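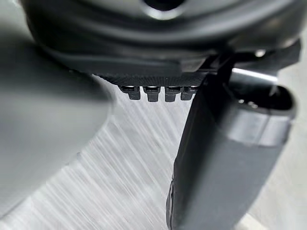

The Fillix gripper over the brushed metal surface.

EVALUATION OF THE FILLIX SERVICE
A story

The Wanyama Institute received the Fillix unit on 29 Sep 2022, on loan for a period of 28 days. The terms of the loan were set out in a letter from the supplier, Wotholm, and were accepted on behalf of the Institute by Stella Odera, Head of Preparation. The service on offer consisted of one arm, one gripper, remote support during working hours, and a promise that staff would be released for other duties. The letter did not say which duties.

Ms. Odera appointed two reviewers. Oduor Simiyu had worked in the preparation room for 20 years and was asked to represent the staff. Zhuoran Feng had joined in January and was asked to represent the method. Each was given a form. Mr. Simiyu's form was returned on the first evening with one entry, under General Remarks: "It is quiet."

The work was simple to state. Small sample vials were to be lifted from a tray, turned so that the label faced outward, and placed in a rack. The preparation room handled 3000 of them in an ordinary month. Mr. Simiyu could do a tray while discussing the condition of the Alton road, and regularly did so.

In the first week the unit completed 198 vials without a fault and then set one down with its label to the wall. Ms. Feng entered the event in the log. Wotholm's support officer, Godfrey Ogola, replied within the hour that the gripper had met the standard stated in section four. Ms. Feng read section four and found that it had.

Mr. Simiyu turned the vial around by hand.

"That will have to be recorded as an intervention," said Ms. Feng.

"I have been intervening since before there was a form," said Mr. Simiyu, but he signed.

In the second week he moved his chair. It had always stood by the window, and he placed it beside the steel bench, where he could see the fingers close. Ms. Feng observed that they slowed a little before contact. So did his. She did not know whether this belonged under Performance or under General Remarks, and left it out of both.

On the final evening she stayed late to complete the report. The door to the preparation room was open. Mr. Simiyu was sitting in his coat, telling the unit about the Alton road -- the bridge, the bad corner, the year the buses stopped running. The arm went on with its tray. When it reached the end he waited, as one waits for a colleague to finish writing, and then he slid the next tray across.

The report recommended a further period of loan, subject to a change in the wording of section four. Ms. Odera approved it and sent a copy to the Director, Wafula Sang, who asked by return what duties the staff had been released for.

Ms. Odera put the question to Mr. Simiyu in writing. His answer came back on the evaluation form, under General Remarks.

"Conversation," he had written. Below it, in smaller letters, he had asked whether the chair might stay where it was.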